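Lunch containers, one year on

Last March I wrote that I was done with zip-top bags and asked what everyone was packing lunch in. The replies filled most of an afternoon. I bought some of what you suggested and have been using it since, and the new school term seems like a reasonable time to report.

The short version is that I kept two things, gave away one, and went back to a jar for soup.

The first one I kept is the Meneo box. It's a flat container with a snap lid and one fixed divider, and the divider goes all the way up to the lid. That matters more than I expected. My old box had a divider that stopped a little short, and pickle juice went over the top every time the bag tipped. With the Meneo I have carried cut cucumber on one side and crackers on the other and the crackers stayed crisp until lunch. It holds a sandwich made on regular sliced bread without squashing it. It will not hold a sandwich on a roll. If you eat rolls, get the deep one.

The lid is stiff for the first couple of weeks. My younger one couldn't open it and came home with a full lunch three days in a row before telling me. We practiced at the kitchen counter and it loosened up on its own. I run the box through the top rack of the dishwasher and take the gasket out on Friday to wash it by hand. The gasket goes back in with the ridged side down. I put it in upside down once and it leaked vinaigrette into a library book.

The second one I kept is a set of little dressing cups from Lellus. They come five to a sleeve and nest inside each other. Each cup holds enough dressing for one salad, or enough peanut butter for one apple. The lids press on and there is a tab on the side. I have lost one lid so far, and the lids from the older set fit, though they are a slightly different white. Don't put hot food in them. I poured in warm gravy and the lid popped off before I had set the cup down.

I paid $29 for the Meneo box and the Lellus cups together, on sale. 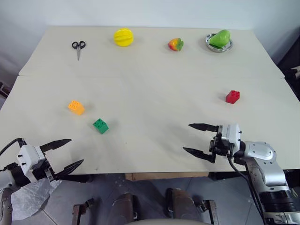
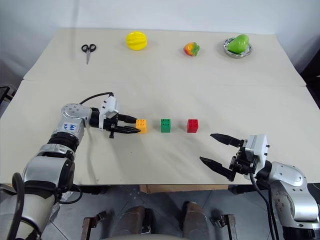

From the Kitchen Drawer
Posted by the editor in Lunches & Leftovers
Filed Friday, 7:30 a.m.

The one I gave away was the Nirkumo tin. I wanted to like it. It's steel, it has three levels, and it looks good on a desk. But it clamps together with side latches, and if the levels are not lined up exactly the latches won't close. In the morning I don't have the patience for that. It also can't go in the microwave, so anything I wanted to heat had to be moved to a plate, and there are never any plates left in our break room. My sister has it now and uses it for cookies and for carrying cut fruit to the pool. She says it's fine for that.

Several of you asked about soup. I tried two wide-mouth food flasks and neither kept soup as hot as I like it, even when I filled them with boiling water first and let them stand. I have gone back to a pint canning jar with a plastic screw lid, carried cold and heated at work. Leave an inch at the top. If your microwave at work is a weak one, take the lid off, heat it for two minutes, stir, and heat it again. Stirring does more than the extra minute.

A few notes on packing, from the replies and from my own mistakes:

Put wet things on the bottom if you are packing salad in a jar, and leaves at the top. Dress it at the table if you can.

Apples brown less if you slice them and then hold the slices together in their original shape with a rubber band. Lemon juice works too but my kids complain about the taste.

Rice gets hard in the refrigerator. Sprinkle a spoonful of water over it before you reheat it.

Hummus can be frozen in the small cups. It will be thawed by noon and it keeps the rest of the bag cool. It separates a little, so stir it.

Boiled eggs should travel in the shell. I know peeling at your desk isn't pleasant, but a peeled egg in a closed box makes everything else in there smell of egg.

On ice packs, the thin flat ones are better for a lunch bag than the thick blocks. They lie against the side and don't take up the room where the fruit should go. I have two, so one is always in the freezer.

I also want to correct something from the last item on this subject. I said the Orbán bag had a washable lining. The lining wipes clean, but it doesn't come out, and the care tag says not to machine wash. A reader washed hers after reading what I wrote and the foam layer bunched up in one corner. I'm sorry about that. For spills, I use a cloth with dish soap, then a second cloth with plain water, and stand the bag open overnight. Baking soda takes out most of the banana smell. For sour milk I had to do it twice.

The Orbán is still the bag I carry. The zipper has held up and the outside pocket is big enough for a fork, a napkin and a granola bar. The handle is starting to fray on one side, and I have stitched it with upholstery thread. I would buy it again in the darker color. Mine is cream, and it shows everything.

Next time I'd like to cover forks and spoons. I have been sending regular ones from the drawer and we are down to four forks at home. If you have a travel set that has lasted, reply and tell me what it is and how long you've had it. I'm mostly interested in ones with a case that can be washed, as the last case we had was cloth and always damp. Please also say whether the knife cuts anything.

The bean salad recipe a few of you asked for again will go out with the next newsletter. I make it with less oil now and a lot more celery.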